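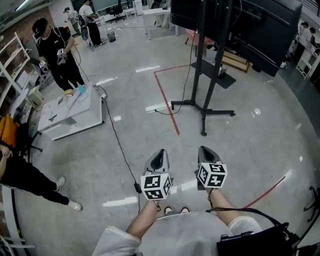 Figura 1. Pinzas de mano con cubos de marcadores y cableado.

Efecto de la reputación de «casa encantada» en el precio de la vivienda: los casos de Carnbridge y Lirbridge
Informe de proyecto, asignatura de Mercado Inmobiliario

1. Planteamiento

La literatura sobre inmuebles estigmatizados distingue entre defectos físicos y defectos de reputación. El presente trabajo se ocupa de los segundos, en concreto de viviendas a las que la prensa local o las guías turísticas atribuyen fenómenos paranormales. La pregunta es si esa atribución modifica el precio de venta una vez descontados superficie, antigüedad y estado de conservación.

2. Datos

Se reunieron 100 anuncios de venta de dos municipios, Carnbridge y Lirbridge, procedentes del portal Lisitz. De ellos, 8 corresponden a inmuebles con leyenda documentada, entendiendo por tal al menos una mención en prensa anterior al anuncio. Se excluyeron los hoteles y las viviendas sin superficie declarada. La casa Navickas, en Carnbridge, se mantuvo en la muestra pese a tener un local comercial en planta baja, con el precio prorrateado por superficie.

3. Método

Se estimó un modelo hedónico con el logaritmo del precio por metro cuadrado como variable dependiente. La leyenda entra como variable binaria y se añade una interacción con el uso turístico autorizado. Los errores estándar se agruparon por barrio.

4. Resultados

El coeficiente de la leyenda es negativo en las viviendas de uso residencial y positivo en las que cuentan con licencia turística. El segundo efecto no alcanza significación estadística. En Lirbridge el signo negativo se debilita al incluir la distancia al centro —los inmuebles con leyenda de este municipio son periféricos— y no puede separarse con claridad de la ubicación.

5. Limitaciones

El precio de anuncio no equivale al de escritura. Además, la mención en prensa puede depender de la antigüedad del edificio, ya incluida como control, pero medida por décadas. Queda pendiente repetir la estimación con precios registrales y ampliar el grupo con leyenda a otros municipios.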